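The packers who now teach the robots

At Fevard's building in Dollville, people who once filled boxes for a living spend the day showing a machine how to pick things up. The pay is better. The work is stranger, and some of them miss the old job.

June 3, 2022

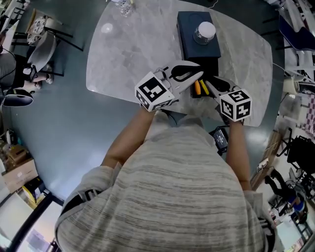

Reading time: 4 minutes

The grippers are the first thing a new starter is given. They are white plastic, one for each hand, with two curved fingers lined in black rubber. At the base of each is a white cube printed with a black square pattern, which lets the software work out where the tool is and which way it is facing. The starter is shown to a table, told which things to move, and asked to move them at an ordinary speed.

The things are ordinary as well. On one marble-patterned table there is a dark blue box with a glass jar on top of it, and in front of that a small black tray with two tools, one with an orange handle and one with a yellow. A worker in a striped jumper holds the two grippers over the tray with the tips almost touching. The same few objects will be picked up, put down and rearranged many times before the shift is over.

Fevard made its name packing mail orders for other companies. Until last year it did this by hand in Alldale, with 70 people on the floor in a normal month and more in December. In the autumn it signed an agreement with Barros, which builds robot arms for packing lines. Barros needed recordings of people handling mixed goods. Fevard had people who did that all day. The first 11 moved to Dollville in January.

What the job asks for

Each recorded attempt at a task is called a take. A take is usually short. The worker starts with the objects in a set position, does the task, and puts the grippers down. If something slips, the take is marked as a slip and kept, as Barros says it wants those too. Then everything goes back to where it was and it starts again. The team's target is 700 good takes a day between them.

Workers who came from packing say the hardest part was losing the use of their fingers. A packer can feel whether a lid is on properly. Through a gripper, that is a matter of looking. Several said they had dropped more in their first week than in years at Alldale. One woman with long service on the packing floor said it was like learning to eat with a fork again, and that she went home with aching thumbs.

Speed is the other change. Packers were measured on it and took pride in it. In Dollville they are asked to slow down, because a movement that is too quick is hard for the software to follow. Supervisors had to repeat this for weeks. People kept drifting back to the pace they had always worked at.

There is more talk now. On the packing floor the conveyor set the rhythm and the noise made conversation difficult. Here there is time between takes, and people use it to argue about whether a jar should be lifted by the lid or the body. Those arguments are written down and sent to Barros. A few have led to changes in the instructions, and the workers involved know which ones.

Money and hours

The hourly rate is higher than it was for packing, and there are no nights. Breaks are longer, after complaints in the first month about wrists and shoulders. A stint with the grippers now lasts no more than 2 hours before the worker is moved to checking recordings or setting up tables. Most people we spoke to said this was the best thing about the change. They could pick children up from school, or get a bus home that was still running.

The drawbacks are harder to put on a payslip. Contracts are tied to the Barros agreement, and run for a year at a time. Packing was poorly paid, but it was steady. And there is the matter of what the recordings are for. Everyone in the building knows that an arm which can pack a mixed box will be offered to places like Alldale.

Opinion on this is divided. Some of the younger workers see the job as a way into a better one, and two have asked about training as technicians. Some of the older ones would sooner be paid for their knowledge than have it taken down by someone with a stopwatch. A man who had packed at Alldale until Christmas put it more bluntly. He said the robots were coming whether or not he held the grippers, and he might as well get the bus fare.

The building itself takes some getting used to. It is tall and bright, with a white ceiling and deep beams, and a mezzanine with a black railing that looks down on the floor. People work on several things at once and there is usually somebody passing overhead. Some of those on the floor wear a small black device at the side of the head. Newcomers from Alldale, where everyone faced the belt, say they felt watched at first and then forgot about it. 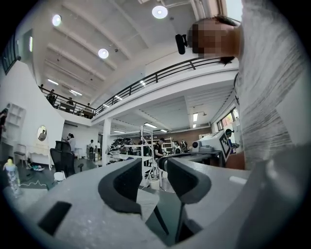

Back at Alldale

The packing floor is still open. It has fewer people on it, mainly through leavers who were not replaced, and the first Barros arm is due there before the Christmas rush. It will handle boxes with one or two items in them. Anything fragile or awkwardly shaped will stay with the packers.

Staff there have asked for two things in writing. The first is that anyone whose station is given to an arm will be offered a place in Dollville or a different job at Alldale on the same pay. The second is that the people who work next to the arm will be able to stop it without asking a supervisor. Fevard has agreed to the second. On the first it has offered a guarantee up to the end of the Barros contract, and talks are continuing.

In Dollville the next set of tasks has already arrived. It covers soft goods, mostly clothes in thin bags, which slide about and hide their own edges. The packers had been saying since January that bags would be the difficult ones, and they have asked for a week to practise before any takes are counted.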